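Half past nine at night and my forearms feel like I've been rowing. I have been picking up crisps. Very slowly, from my own dining table, with a gripper in each hand, and being paid (a bit) to do it.

A few of you asked what I've been up to since I went quiet in June, so this is the long version. I'm doing collection work for a small outfit called Seltach, who are trying to teach a pair of robot arms to tidy up. My share of it is tabletops. I do a job with the grippers, over and over, the grippers record what they see and how they move and how far open the fingers are, and all of that goes into a big pot that the learning happens from. Each go is called an episode, which makes it sound much more exciting than it is.

## How I got roped in

Malsha Munasinghe, who I used to share a desk with back when we both did audio transcription, sent me a message that just said "do you have a table and patience". I have a table.

She'd been collecting for Seltach since the winter, mostly kitchens, and they wanted more homes. That was the bit that sold me, I think. They've got a perfectly nice lab bench and everything they record on it looks the same, and then the arms go somewhere with a patterned tablecloth and fall to bits. So they want other people's tables, other people's lamps, whatever is lying about. For once my inability to keep a surface clear is a professional asset!

The training was a video call and a PDF. Malsha came round for the first evening as well, which was worth more than both of them. She watched me do a handful of episodes and then said, very kindly, that I was moving like someone trying to win a goldfish at a fair.

## What the work is

My current batch is snacks. I was sent a list of what they're after: small sealed packets, crinkly, bright, lots of print, the more the better. The big bags I had in the cupboard already. The little ones came from Rizvi, the shop on the corner by the bus stop, where I stood for ages squeezing things in the sweets aisle to see how they crumpled. The man at the till has been very good about it.

The batch is 200 episodes, split into 100 where I use one hand and leave the other gripper out of the way, and then the same again with both. Each episode goes something like this:

- Put the packets down. Properly put down, as in dropped or shoved, and never lined up. If I arrange them nicely Malsha can tell, I don't know how.
- Start with both grippers off to the sides, fingers open.
- Say the instruction out loud ("pick up the yellow packet") so it's on the recording.
- Do it, put it where it's going, back out, stop.
- Mark it in Plimby as good, bad or unsure.

Plimby is the app everything gets logged in. It's fine. It has a habit of going back to the top of the list whenever you save, so by the end of an evening I've scrolled further than I've walked all week, but it hasn't lost anything yet and I've used far worse.

One-handed goes are straightforward once you've stopped thinking of the gripper as your hand. Your hand has a palm and it can squash things and change its mind. The gripper has two fingers with pads on the inside, and they come together, and that's your lot. With a soft packet you need to decide before you get there which bit you're going to pinch. Go for the fat middle and it puffs out and slides off. Go for the sealed edge and it holds, but then the whole thing hangs and swings about. I've ended up liking the corners best, coming in from above with the fingers a little wider than feels sensible, and closing slowly enough that I can feel the air shift inside the packet.

Two-handed is a different animal. My left hand has opinions of its own and they're all wrong. You're meant to keep both moving in a natural sort of way, so one is picking up while the other is holding or on its way somewhere, and what I do instead is freeze the left one in mid-air and forget about it. Malsha looked through my first lot and wrote "left hand asleep?" next to nearly a whole page of them. They were usable, apparently, but they teach the arms that the left one is mostly for decoration, and if enough of us do that then the model learns it too. So now I do the left hand first on purpose. It picks its packet, it holds on, and then the right one goes in.

## Things I've been told off for

Being too good, believe it or not. In my second week I got quite smug about how clean everything was. Straight in, straight up, no wobbles. Back came a note saying lovely, but could I please have some recoveries. If every episode is perfect then the arm never sees what to do when a packet slips, and since it will certainly drop things, somebody has to show it how you go back and try again. You're not supposed to fake it, mind. A pretend slip looks like a pretend slip. What I do is set things up a bit awkwardly – a packet half under another one, or right against something soft – and let nature take its course.

Talking during the episode. I talk to myself. I talk to the packets. The instruction is meant to be the only speech on there and I have had to delete more than one go because I said "come here, you little sod" halfway through.

Looking in the wrong place, which sounds daft, but when I look at the telly my hands drift, and then the gripper's view drifts as well and you get a beautiful recording of the wall.

And leaving the table the same all evening. You're supposed to change something every so often, and it doesn't have to be much. I shove the cloths about, swap which packets are at the front, turn the big bags round. I've got a purple fleecy thing that's become my favourite prop because it never falls the same way twice, and a packet sitting in front of it looks so different from one on the plain-ish tablecloth. (The tablecloth has fruit on it. I did ask if that was all right, seeing as there's a fair bit of yellow and orange in the pattern and I keep asking for the yellow packet. Seltach were thrilled. They asked if I had any more tablecloths.)

## The shiny problem

Wrappers are shiny, my lamp is bright, and every silver seam turns into a little white flare when you tilt it. I'd been angling the lamp away and feeling clever, and then it came up on the group call and the answer was to leave it. Somebody else's kitchen will have a window. Somebody else will have those horrible under-cupboard spotlights. So I've stopped tidying the light up and I just note in Plimby whether the big lamp is on, and whether the curtains are open if I'm doing a daytime session.

Shadows are the same. I used to flinch at them. There's one slanting right down the wall at the back of my setup most evenings and it's in loads of my recordings now, so I suppose somewhere in a learning system there's a small permanent impression of my dining room wall. Odd thought.

What they do want me to be fussy about is words. If I say "the yellow packet" and there's a big yellow crisp bag at the back as well, then which one do I mean? I know, obviously. So it's "the small yellow packet", or I say what's on it. The red one is "the red-orange bag" after a bit of a debate with Malsha about whether it was red or orange, which neither of us won. We've got a shared list of what to call things and it is mostly us being polite to each other about colours.

The small yellow ones are my favourites to do, if I'm allowed favourites. They're the 旺旺 ones with the little cartoon child on the front, and 开心 underneath in big brushy letters, which means happy. They hold a nice firm shape in the fingers, all points and corners, and they're covered in print on every side so there's always something for the camera to get hold of. The green ones go in the left hand, by habit more than anything.

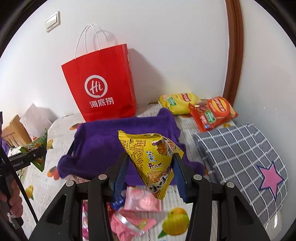 ## What's next, if my arms hold out

I've still got a chunk of the two-handed half to finish. After that Malsha wants to swap with me, so I'd get her mugs and she'd get my snacks, and we'd both do them in our own homes with our own mess. I'm a bit nervous about mugs. A packet forgives you.

Then everything goes off to Arkano, which is the name of the arm setup at Seltach's end, and we're promised a video of it having a go at a table it hasn't seen before. Malsha has seen an early one from the kitchen batch. She said it reached for a sponge, stopped, thought about it, and reached again from the other side, and that she recognised the wrist movement as hers. I'd love that. I'd also quite like to see if it's picked up my sleepy left hand.

A few of you will ask, so: yes, you can eat the packets when they get too battered to use, no, there isn't a waiting list that I know of, and the grippers are lighter than they look for the first half hour. If you're local and you've got an interesting tablecloth you'd lend me, send me a message. Stripes especially. I've been asked for stripes.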